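그리퍼 제작 타래 이어서 씁니다. 지난 타래 너무 길어져서 새로 팜

일단 손가락 링크 다시 뽑았음. 852번 출력까지는 안 갔는데 느낌상 그쯤 됨ㅋㅋ 파일명만 v6

v5는 핀 구멍이 빡빡해서 두 손가락이 따로 놀았음. 왼쪽 먼저 닫히고 오른쪽이 따라오는 식. 구멍 0.2 키우니까 이제 같이 움직임

대신 유격이 생김... 끝에서 좌우로 흔들리는 게 손에 느껴짐. 와셔 끼우면 될 거 같은데 집에 맞는 게 없네

패드는 Grisia에서 산 거. 골 있는 걸로. 민무늬는 매끈한 통 잡으면 그냥 밀려버려서 포기. 배송 6일 걸린 건 좀 너무했다

접착제는 Marwat 순간접착 썼다가 이틀만에 떨어짐. 양면테이프로 바꿨더니 오히려 낫더라구요. 떼고 붙이기도 편하고

질문 온 거 답: 손잡이는 직접 모델링한 거 맞고 파일은 정리되면 올릴게요. 지금은 스케치 이름이 전부 "복사본 복사본"이라 남한테 못 보여줌

무게 579g. 케이블 빼고. 30분 들고 있으면 손목 나감. 다음 버전은 손잡이 안쪽을 비울 생각

카메라 각도도 좀 바꿨음. 전에는 너무 숙여놔서 손가락 끝만 크게 나오고 정작 물건이 안 보였거든요. 이제 양쪽 손가락 다 들어오고 앞쪽도 넓게 보임

오늘 할 일은 작은 물건 집어서 상자에 넣기. 렌즈통 이어폰 케이스 테이프 이런 거. 작업대가 따로 없어서 침대 위에서 합니다 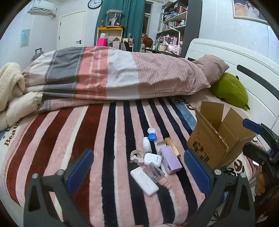
글·사진 Grarlow 작업일지
오후 11시 / 타래 계속

담요가 푹신해서 집을 때 물건이 밑으로 눌림. 책상에서 할 때랑 손 높이 감이 완전 다르다. 밑에 판때기 하나 깔아야되나

제일 걱정되는 건 투명한 병. 담요 줄무늬가 그대로 비쳐서 화면으로 보면 윤곽이 애매함. 테이프도 커터 쪽을 잡을지 롤을 잡을지 아직 못 정함

양손으로 할 거라 2대 다 같은 버전으로 맞춰놔야 하는데 핀이 모자람. Jono에 주문 넣어둠

v7 할 일 적어둠. 와셔, 손잡이 속 비우기, 케이블 고정 클립. 클립은 진짜 급함 자꾸 소매에 걸려요

와셔 어디서 낱개로 파는지 아시는 분? 100개 묶음 말구요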